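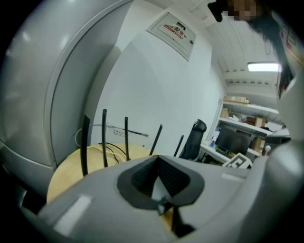 ## Placing a router in a small room, minus the folklore

Most advice about Wi-Fi placement gets repeated by people who never moved the thing and checked. I don't trust much of it, including the line that more antennas means more range. Five antennas on a round table can do worse than a plain box on a shelf. So test your own room.

**What you need:** a phone or laptop, a speed test you're willing to run more than once, and a pencil.

1. **Start with the router where it is.** Run the test from the spot where you work and write down the result. Do it again. If the two numbers are far apart, run it until they settle, or you'll end up comparing noise.

2. **Get it off the floor.** A table is fine. A round light-wood one is as good as any, whatever the people selling router stands claim.

3. **Move it away from metal.** That includes filing cabinets, radiators and the distribution box on the wall. I've read that a box like that "kills" a signal. I doubt it, but a metal door can get in the way, so try 4 feet of clearance and see if your numbers change. Leave the box itself shut.

4. **Set the antennas.** Straight up is a sensible default if everyone is on one floor. Some guides want one tilted sideways for upstairs. Carola Eichhorn tried that at the Ravham office and got nothing she could measure. Your building may differ.

5. **Test again from the same chair.** Same device, same time of day. Monday at 9 and Monday at noon are different networks if the office is full.

6. **Stop when it's good enough.** If you pay for 1000 megabits and get less over Wi-Fi, that alone doesn't mean the table is wrong. Plug in a cable and compare before you blame the furniture.

I'd skip foil reflectors and signal stickers entirely. If moving the router changes nothing, put it back where the cable reaches and look at the line coming in.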